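Chapter 16
Where Things Are: Position and Reference

Every object is somewhere, and most of the time we have no trouble saying where. A cup is on the shelf. The bank is past the school. Statements like these are so common that it is easy to miss how much they depend on. Each one names an object, names something else to locate it by, and states a relation between the 2. Change the second object and the statement changes, even though the first has not moved.

In this book the object being located is called the target. The object used to locate it is called the reference. The words that join them ("on," "past," "next to") are called relation words. Chapter 15 dealt with naming the target. The present chapter deals with the other two parts.

A good reference has a few plain qualities. It should be easy to find, and it should not be likely to move before the listener gets there. Large things usually serve better than small ones. People say the bicycle is beside the church and hardly ever that the church is beside the bicycle, although both describe the same arrangement.

On a tabletop the choice is less obvious, as several things may be nearly the same size. Take a red cube and a blue cube on a white table, with a woven basket to the right of the red one. The red cube can be placed by the basket, by the blue cube, or by the table itself. All of these are correct. Which one is useful depends on what the listener already knows. 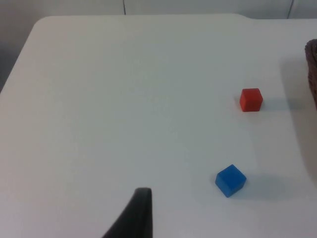
16.1 Left, Right, and the Viewer

"To the right of the red cube" seems exact, but it holds only for a person looking from one side of the table. Someone facing that person would say "to the left." A cube has no front or back of its own, so the direction has to come from the viewer.

Other objects do have a front. A chair has one, and so does a parked car. "In front of the car" can mean near its headlights, or it can mean between the car and the speaker. Haldane's Pesthorpe study gave 300 adults a short set of written directions of this kind and found that readers often settled on one meaning without noticing the other – a result we return to in Section 16.4.

Before reading on, choose an object near you and write down its position in two ways, using a different reference each time. Keep both sentences. You will need them for the first exercise.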